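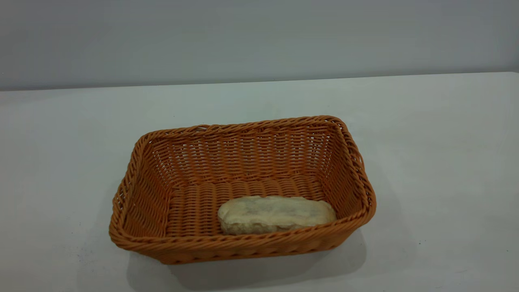

Section 3. Setting Up a Pick Run
Braddale Robotics Club Bench Guide, April revision, kept by Mudassar Farooqui

14 shares | 3 comments

1. Wipe the table. Crumbs look like targets to Sirnon, our vision script, which has ambitions beyond its training.

2. Set the basket down and leave it there. If you move it after step 4, go back to step 4. Yes, even a little.

3. Load the Bangash profile and set the speed to 70. The slider goes to 500. The slider was written by a sophomore.

CAUTION: Keep your hands off the table while the arm is live. The stop button goes to whoever is least interested in their phone.

4. Run the basket calibration and wait for the prompt. It takes 264 seconds, during which you may fill in the log.

5. Place one item on open table, clear of the basket, and jog the wrist until the whole item shows in the wrist view.
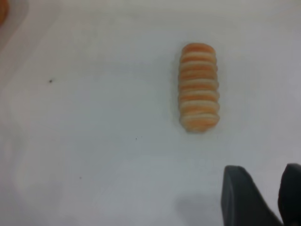 Fig. 3-1. Wrist view with the striped item clear of both fingers.

6. Check that the item is not touching a finger. If it is, raise the wrist and repeat step 5.

7. Press Run. Close at the lowest grip setting first and go up one notch per attempt.

NOTE: Team Latine's grip settings are saved under their own name. Copy them if you like, but don't save over them. They keep backups and grudges.

8. Log every attempt, including the embarrassing ones.

3 comments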